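Ordnung im Haushalt, Skript zum Kursteil 3: Kleidung

So, jetzt sind wir beim Kleiderschrank, und ich gebe zu, das ist mein Lieblingsteil! Beim letzten Mal ging es ja um Küche und Vorräte (wer gefehlt hat: Bình Ninh hat mitgeschrieben und gibt die Blätter gern weiter).

Bevor ihr irgendwas faltet

Erst sortieren, dann falten. Ich sehe jedes Mal wieder, wie Leute mit viel Liebe T-Shirts zusammenlegen, die sie seit drei Jahren nicht anhatten. Macht vier Stapel: bleibt, flicken, weitergeben, weiß nicht. Der letzte darf bei mir bis zu 4 Wochen liegen, danach wird entschieden. Für gut erhaltene Sachen nehme ich den Tauschladen Fumton, die freuen sich im Moment vor allem über Kinderjacken.

Rollen oder stapeln?

Ich rolle fast alles, was weich ist: Unterhemden, Leggings, Schlafanzüge. Hemden und Leinen bitte nicht, die knittern euch sonst an den unmöglichsten Stellen. Ein flacher Kasten reicht für den Anfang völlig, den kann man auch mal komplett rausnehmen und oben abstellen, solange man an der Schublade werkelt. 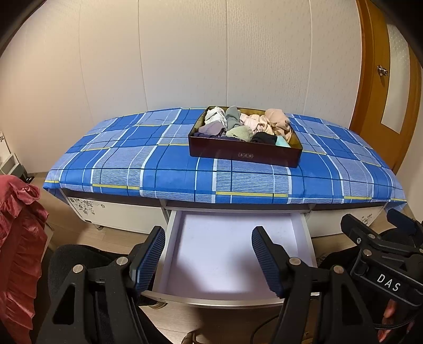

Schubladen einteilen

Messt innen, nicht außen! Meine erste Kommode hatte außen 94 cm, und natürlich habe ich die Einsätze genau danach gekauft (zweimal zurückgeschickt, peinlich). Was ihr täglich braucht, kommt nach oben, Saisonsachen nach unten.

Bis zum nächsten Mal

Nehmt euch eine einzige Schublade vor, wirklich nur eine, und schreibt auf, was auf dem Stapel »weiß nicht« gelandet ist. Die Liste bringt ihr bitte mit, wir brauchen sie gleich am Anfang für das Thema Flicken und Stopfen. Nadeln habe ich da, Garn in euren Farben müsstet ihr selbst einpacken.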